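### 4.3 Rules for shared-workspace trials with two arms

The rules in this section apply to all bench cells in which two arms can reach the same part of the table. They were drawn up after a review of the operating notes used with the Cerkosent cells, where the same task was being run under different local habits and the results could not be compared. Each rule is stated so that a second person can check it at the bench without access to the control software.

**Rule 1: Fixed bases.** Both arm bases shall be fastened to the frame of the cell before the first trial of a session. A base that has been loosened for any reason ends the session, and the reach check in Section 3.2 must be repeated.

**Rule 2: Shared zone.** The area which both grippers can reach shall be marked on the cell drawing. Both grippers may be inside this zone at the same time only if the task sheet says so. For handling thin, flat items the sheet will normally allow it, as one gripper often has to steady the item while the other takes hold.

**Rule 3: Cable slack.** Cables that run outside the links shall have enough slack for the full range of the wrist, and the slack shall be checked at both ends of that range. A loop that crosses the tabletop must be noted on the task sheet. It is treated as an obstacle in planning and is not to be moved between trials of one set.

**Rule 4: Items not in use.** Items that belong to the task but are not being handled shall be kept on a rack or in a tray. The position of the rack is recorded once per set. Loose cards and lids may stay on the table if the task sheet lists them.

**Rule 5: Reflective items.** Where an item has a shiny surface, the operator shall record the lighting setting with the trial. Glare can shift the detected edge of a flat item, and this error is easily mistaken for a grasp fault when the logs are read later.

We applied the rules to 299 trials using the Testora task set. Two reviewers scored each trial from the log and the fixed camera record. Seven trials were set aside under Rule 1 and were not replaced. Awan's scoring sheet was used without change, apart from an added column for Rule 3. Figure 3 shows the shared zone with both grippers at a thin sheet, and the rack and tray placed as described in Rule 4.

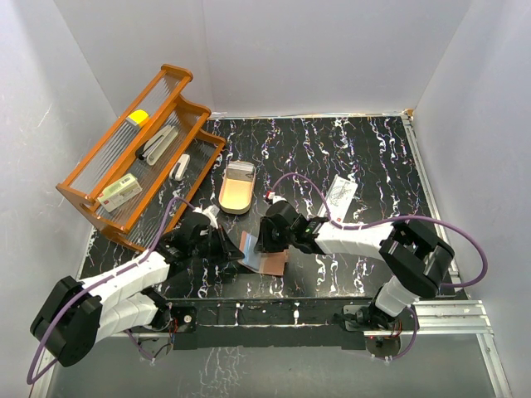
*Figure 3. Two-arm cell during handling of a flat item. The left gripper touches the left edge of the sheet and the right gripper is over it.*

Disagreement between the reviewers was mostly limited to Rule 3. The first draft asked only that cables should "not interfere", and one reviewer read this as no contact with the item, the other as no contact with anything on the table. The present wording removes the term. It places a greater load on the person who writes the task sheet, and we have not yet measured how much time this adds to a session.

The rules do not cover cells in which a person reaches into the shared zone while the arms are powered. Such work falls under the site's own safety procedure, which takes precedence over this section wherever the two differ.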